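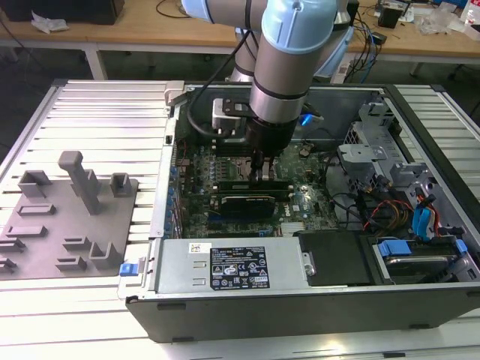

4 min read

Retiring older desktop computers: records, storage devices and onward donation

Posted in: Offices and Equipment > Disposal and Reuse
Status: open to further replies

Kelness Adult Learning Service

We are seeking guidance on the proper retirement of older desktop computers. Our service operates from two buildings in Kelness and one in Hulevley. Over the past few years the teaching rooms have moved to laptops, and 200 desktop machines are now held in a locked ground-floor store. The lease on that store ends in December and will not be renewed.

We would prefer to donate as many machines as possible to households and small charities in the area. Before doing so, we wish to be certain on the following points.

First, is it acceptable to wipe the storage drives and leave them in place, or should they be removed and destroyed? The machines were used by learners as well as by office staff, and a number of the office machines held enrolment forms.

Second, what written record should be kept for each machine? Our asset register is held in a package named Lemma, and it lists only a tag number and a room. Several tags have fallen off.

Third, are we responsible for a machine after it has been given away, should it prove faulty?

Our finance section has set aside £600 for the whole exercise, excluding transport. A commercial quotation came to £3,000, and we are unable to proceed on that basis.

Replies from organisations that have completed similar work would be especially welcome.

3 replies

Wellington Honorato

I managed the retirement of desktop equipment for a housing association and offer the following from that work. It should not be read as legal advice.

On storage drives, I recommend that you separate the machines into two groups at the outset. Any machine used by office staff should have its drive taken out and destroyed, with a certificate obtained from the contractor. Machines used only in teaching rooms may reasonably be wiped with a recognised erasure tool, provided that the tool produces a report for each drive and that the report is kept. A quick format is not sufficient. Where it is unclear which group a machine belongs to, treat it as an office machine.

Please check each case for a second drive. In our own exercise we found several that did not appear on any purchase record, and a smaller number of discs left in optical drives.

The record for each machine should show, as a minimum: the manufacturer's serial number, your own tag number if it survives, the serial number of each drive, the method of erasure or destruction, the date, the name of the person who carried it out, and the name of the recipient. The serial number on the case is of more use to you than the tag. If Lemma allows additional fields, add them there. If it does not, a plain spreadsheet will serve, and a copy should go to whoever holds your data protection records.

As to the third point, a short transfer form is normally used. It states that ownership passes on collection and that the equipment is supplied used. However, such a form does not remove your duty to give away only equipment that is safe. Arrange for electrical testing by a competent person, and withhold anything with a damaged power supply, a cracked case or a cut lead.

Your budget is likely to be adequate if erasure is done by your own staff and only the office drives are sent away.

Hulevley Reuse Desk

We accept desktop computers from public bodies and registered charities in the district. Drives may be fitted or removed. Machines without memory are not accepted. Deliveries are received from 9.30 a.m. at the side entrance. Please telephone before bringing more than one vehicle load, as the goods lift is small. Monitors are dealt with by a different section.

allow472

just take the drives out and put a drill through them, the rest can go to the tip. we did ours in an afternoon

Wellington Honorato

With respect to the reply above, business equipment should not be taken to a household site. Kelness Adult Learning Service will need a licensed carrier for any machines that cannot be reused, and should retain the transfer note. Drilling is also a poor method for solid-state drives, as individual chips may be left whole.

Kelness Adult Learning Service

We are grateful for these replies. The transfer form is being drafted, and we shall contact the Reuse Desk by telephone regarding the teaching room machines. One matter remains open: a number of the cases are secured with small padlocks for which we no longer hold keys. If any organisation has dealt with this without damage to the side panel, we should be glad to hear how it was done.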